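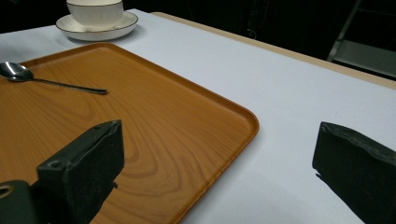 Ngan-ling Yau replied:
The notice speaks of afternoon tea "for residents and their guests", and I should be grateful to know whether a guest must be signed in at the front desk beforehand. The old wording allowed a resident to bring two visitors to the lounge without prior arrangement. The new wording is silent on the point.

Cerdale House Residents' Forum
Topic: Revised arrangements for afternoon tea in the ground floor lounge
Section: Shared rooms and services

HouseOffice
The limit of two visitors per resident remains in force. Signing in is required after 5 pm only, as before. The office accepts that the sentence should have been carried over and will restore it in the printed copy.

Ka-ming Chang
I wish to record an objection to the change of hour. Tea was served at half past three for as long as I have lived here. Moving it to four means that those of us who take the Plevar bus into town for the evening class have barely time to sit down. I do not recall any consultation.

HouseOffice
The change was raised at the April meeting and appears in the minutes under "Lounge". The cleaning of the lounge floor now finishes later than it did, and the earlier hour could not be kept.

Ka-ming Chang
With respect, the minutes state that the hour would be "looked at". That is not a decision. I have the page in front of me.

flat_14
Four o'clock suits my household much better, as the children are home by then. I would ask that Mr Chang's view not be taken as the view of the whole building.

Ka-ming Chang
I did not claim to speak for the building.

Ngan-ling Yau
May we return to the matter of charges? The fund holds 300 pounds, according to the sheet by the lift, yet residents are now asked to pay for each pot. I have no complaint about paying, but I should like to see the reason set out in writing.

HouseOffice
The fund is reserved for the replacement of the urn and of worn crockery. The cost of tea, milk and biscuits was never meant to be drawn from it, although this did happen during the winter. A written note will be placed beside the sheet.

second_floor_east
The quality of the tea itself deserves a mention. The present leaf is weak and goes bitter if left to stand. Could the office return to the loose leaf bought previously? It went further, and one could ask for a second cup without regret.

flat_14
I must disagree. The loose leaf blocked the pantry sink - twice, if I remember rightly - and the strainers were always going missing.

second_floor_east
The strainers went missing for want of a proper drawer. I would gladly supply a replacement.

HouseOffice
The offer of a strainer is accepted with thanks. Loose leaf will be provided on request until the present supply of bags is used up, and the choice will then be put to residents. The hour of service will be placed on the agenda for the next meeting as a separate item. Until then, tea will be served at four.

Ka-ming Chang
Noted. I shall attend.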